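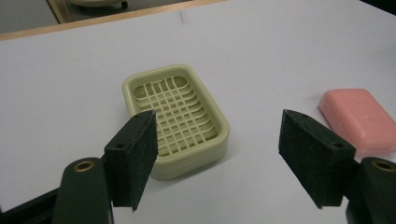
Figure 2. Plastic soap dish with raised inner ribs.

4.2 Storage of bar soap between uses

Households in both towns kept bar soap in a wide range of places. The most common was an open dish beside the kitchen or bathroom sink. Others used a saucer, a folded cloth, the corner of the sink itself, or a wire rack hung from the faucet. In Tolalwood, where most kitchens have a fixed counter, the dish usually stayed in one place all day. In Stoton it was often carried between the yard tap and the house, and several respondents said the bar spent the night wherever it was last used.

We grouped the storage places by whether the bar rested on a flat base or on a raised one. Ribbed dishes (Figure 2) were counted as raised. Saucers were counted as flat even when they had a molded rim at the center, as the rim was too low to lift a full-size bar. Wire racks were counted as raised. Bars kept in a cloth were left out of the comparison and are treated separately in Section 4.4.

Bars on a raised base lasted longer. The difference was clear in homes with 4 or more people and small in homes with 2 or 3. In the smaller homes the bar had long gaps between uses and dried out on either kind of base. In the larger homes it was picked up again before it had dried, and on a flat base the underside turned soft and was lost when the bar was lifted. Respondents described this loss in their own terms. "The bottom goes to paste and I wipe it up with the rag" was a typical answer in Stoton.

Price affected how people felt about the loss but had little effect on where they kept the bar. Users of Mamo, the cheapest bar on sale at the Umamow market, were as likely to own a ribbed dish as users of more costly bars. Many had received the dish as a gift or found it in the house when they moved in. Few had bought one on purpose. When asked why they used it, most said it kept the sink clean, and only a small share mentioned making the soap last.

The weighing was done in August, when the air in both towns is humid. We would expect a smaller gap between flat and raised bases in the dry months, and the results should not be read as a yearly average. Bars were weighed in the evening, after the last meal had been cleared, and the dish was wiped before the bar was put back. Wiping may have helped the flat dishes a little, as many households told us they would not normally do it so often.

4.3 Residue on counters and tables

Soap residue was also found away from the dish. Where a bar was set down on a counter or table, even for a short time, it could leave a film that was hard to notice on pale surfaces without a pattern. Respondents with surfaces of this type reported finding the film by touch, or when a glass slid.

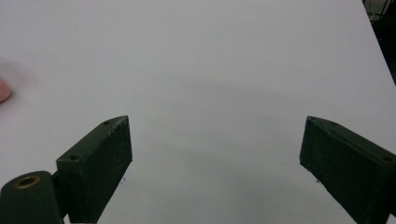

Figure 3. Plain light gray surface without pattern or markings.

Dark or patterned surfaces gave a different result. The dried film showed as a white ring, and it was wiped away sooner. Households with dark counters reported cleaning up after soap more often than those with pale ones, though we found no sign that more soap was being spilled.

To allow a rough comparison of cost, we worked out the soap lost to paste and film for every 1,000 hand washes, using the household logs. The logs were checked by Faisal Baloch, who removed entries where a new bar had been started without being recorded. Loss to film was minor next to loss in the dish. For this reason the cost estimates in Section 5 use the dish figures alone.

One point remains open. Some households pressed the thin end of an old bar onto a new one, and the joined bar was weighed as a single item. We could not separate the two afterward. The practice was more common in Stoton, so soap use there may be slightly understated.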